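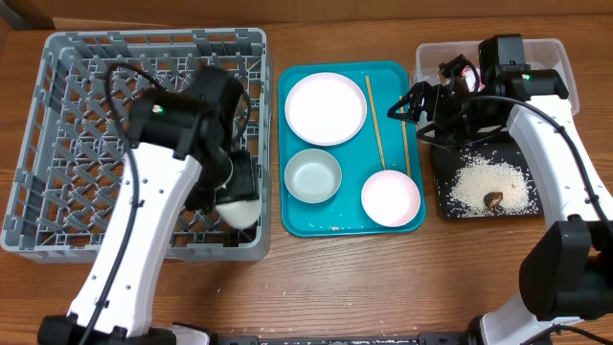 One reader of the first Flendovard guide wrote in to ask why I have you tune the grip before the arms even know where the table is. Fair point! I've swapped the order, so if you're working from an old printout, toss it.

## 4. Teaching the table and the grip

1. Power up the left arm first, wait for its green LED, then do the right.
2. Open the Mivemora panel and hit **Home**. Keep your hands out (I still forget, and it stings).
3. Jog each gripper down over the tray until it barely kisses the surface, then save. My left arm saved at 2,203 and my right at 1,103. Yours will be different, so don't copy mine.
4. Set grip force to 50 and pick up a bowl from the tray. If it slips, go up a little at a time.
5. Carry the bowl to the dish rack, with speed at 15 for the first few runs.
6. Now the right arm: reach into the clear bin and come straight back out without touching the sides.

> **Note:** Moved the tray, even a hair? Redo step 3. I lost a whole evening in August to that one.

> **Caution:** Check the cable loops at full reach. A snagged cable will yank the wrist around before the software notices.

Rice gets everywhere, so I brush off the grippers before parking the arms. Save the profile under its own name, or Mivemora writes right over the last one.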